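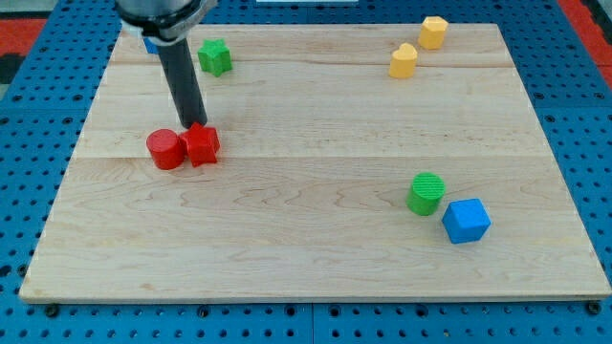 Small blocks are the one toy I have never managed to get ahead of. Puzzles have a box with a lid, dolls are at least big enough to see in the dark, but a little star or a little cylinder will roll, slide or get kicked under just about anything, and you find it at six in the morning with a bare foot. Over the years I've settled into a way of playing with them, cleaning them and putting them away that keeps most of them out of the heating vent, and I thought I'd write it all down in one place for those of you who have written in asking.

Start with a board

If you do only one thing from this page, let it be this. Put a wooden board down and make it the place where the blocks live while they're out. It gives the kids an edge to stay inside of, and when supper is ready you can lift the whole business off the table without breaking up whatever is going on. A light-colored board is best, I think. Red, green, blue and yellow all jump right out at you against pale wood, and on my old dark walnut tray the blue ones just about vanished by late afternoon.

Ours was a shelf from a Tumari bookcase that lost its legs in our last move. I rounded the corners with sandpaper (120 grit and then 220) and gave it two thin coats of plain mineral oil, wiping off the extra after twenty minutes or so. Let it sit overnight before anybody puts a block on it, or you'll have oily fingerprints on the couch, and I speak from experience there.

If your board is made of pieces glued side by side, run a fingernail along the joints once in a while. When you can feel a ridge, sand it lightly with the grain. Crumbs and cracker dust love a joint, and a dry toothbrush gets them out better than any cloth I've tried.

Keeping the board from skating

On a smooth tabletop a board will slide the minute somebody leans on it. A damp dishcloth underneath works in a pinch. For every day I like the rubbery shelf liner that comes on a roll, cut an inch smaller than the board all the way around so that it doesn't peek out and tempt anybody to pull on it.

Fewer blocks at a time

My neighbor Marianna Kozłowski talked me into this one and I was not a believer! Her grandchildren had a Cevard tub with 183 pieces in it, and what they mostly did was dump it out and walk away. She started putting out a small handful, a few colors and two of each, and left the tub up in the closet. They played longer, and picking up took about as long as it takes to say so. I tried it on a rainy Thursday and have done it that way ever since. Trade the handful for a fresh one when interest starts to flag.

Pairs are nice for little ones, too, as there is always a match to hunt for. Leave plenty of bare wood in between. A crowded board gets swept onto the floor with one elbow, and a roomy one gives them somewhere to push things.

Shapes that roll and shapes that don't

Cylinders are the runaways. Teach the children to stand them up on end when they're finished, flat side down, and you'll save yourself a lot of crawling. Stars stay put nicely, but they collect grime in the inside corners where the points meet. Wrap a damp cloth around the end of a chopstick and run it down each of those creases.

Washing

Plastic blocks can go in a dishpan of warm water with a squirt of dish soap. Swish, rinse, and spread them on a towel. Painted wood should never be soaked - wipe it with a cloth wrung out nearly dry, then dry each piece right away, and test your cloth on one side first to see if the color comes off on it. Crayon marks on plastic usually give up if you rub them with a little baking soda paste.

Putting them away

I've used shoeboxes, coffee cans and a very handsome basket that let every small piece out through the bottom. What has lasted is a shallow Erker drawer bin with a snug lid, one for each color. Sorting by color is something even a three-year-old can manage, and it shows you at a glance when a piece has gone missing. Sorting by shape is prettier, I'll admit, and my sister swears by it, but in our house it never survived a weekend.

Slide the bins onto a low shelf and stand the board on its long edge next to them, against the wall. Give it a fresh wipe of oil in January and again when school lets out. If it has cupped a little over the winter, lay it hollow side down on a flat floor for a few days and it will often relax by itself.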